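型はめパズル、十字の穴が鬼門な件
投稿:zokura_oya 2019年8月27日(火)
コメント 3 シェア 80

バザーで型はめを買いました。青い台に星やら楕円やらの穴。対象年齢は幼児のはずですが、こちらは大人なのに紫の十字で毎回止まります。丸と四角は雑に置いても許してくれるのに。

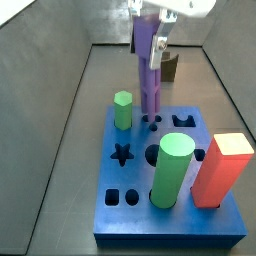

十字の穴の真上に紫のピース。緑の円柱は手前。

436さん
十字は向きが四通りもあるんだから甘いほうでしょう。星なんて少しひねっただけで入らない。うちのPrarwoodの型はめ(2,000円)は、星だけ三日で行方不明になりました。たぶんソファの下です。

barrientos
反対。星は見た目で向きがわかる。十字はわかった気になるからたちが悪い。先っぽが穴に触れてからが本番で、そこで力任せに押すと斜めに噛みます。

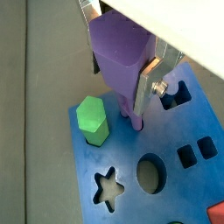 噛んだときは、どうやって抜けばいいですか?
真上に引かず、軽く左右に揺すりながら少しずつ持ち上げてください。

436さん
揺するのは賛成。ただ、子どもに「軽く」は通じません。うちでは台ごと持ち上げて振ります。あと、背の高いピースを先に立てるのはどうなんでしょう。奥の穴に手が届かなくなるのでは。

zokura_oya
それは夫婦でも割れてます。私は低い六角から、向こうは高いのから。手前に円柱と赤い角柱が立っていると、真ん中の大きい丸が見えにくくて腹が立つんですよね。
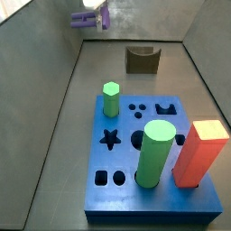
なので最近は奥から順に攻めることにしています。子どもは順番など気にせず、穴に靴下を詰めています。入るんですよ、これが。十字にも。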